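Why old computers deserve a second life – speaker notes

Slide 1. Hello and thank you. Ask for a show of hands: who has a dead or sleepy laptop in a cupboard at home? Wait for it. It's always most of the room, and I love this moment.

Slide 2. How I got into it. Da-eun Han handed me a machine that took five minutes to start and bet me I couldn't make it usable. More memory, a new drive, a good clean with a soft brush – and I wrote the first draft of this talk on it!

Slide 3. The Etatitz repair evening. We've had 119 machines through the door since September. Read out the letter from the school if there's time. Don't rush it.
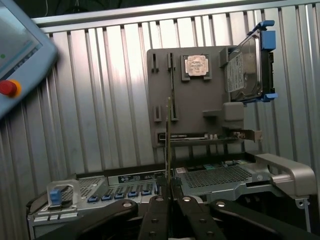

Slide 4. What usually goes wrong. Dust first, then tired batteries, then drives. Processors hardly ever come into it, and people are amazed when I say so. Tell the story of Si-eun Ryu and the fan full of cat hair (pause for the laugh, there will be one).

Slide 5. Money. Our whole spend on parts so far is 3280 pounds, and the dearest single repair was 300. Mention that we say no to some jobs. A cracked screen on a very old model often isn't worth it, and we tell people so before they pay for anything.

Slide 6. Wiping a drive safely. Go slowly, this is where the questions come. Back up, check the backup opens, then wipe. Say it twice.

Slide 7. How to start your own evening. You need tables, good lamps, plenty of labels and a kettle. Hand round the sign-up sheet now, while I'm still talking, and leave the last ten minutes for questions.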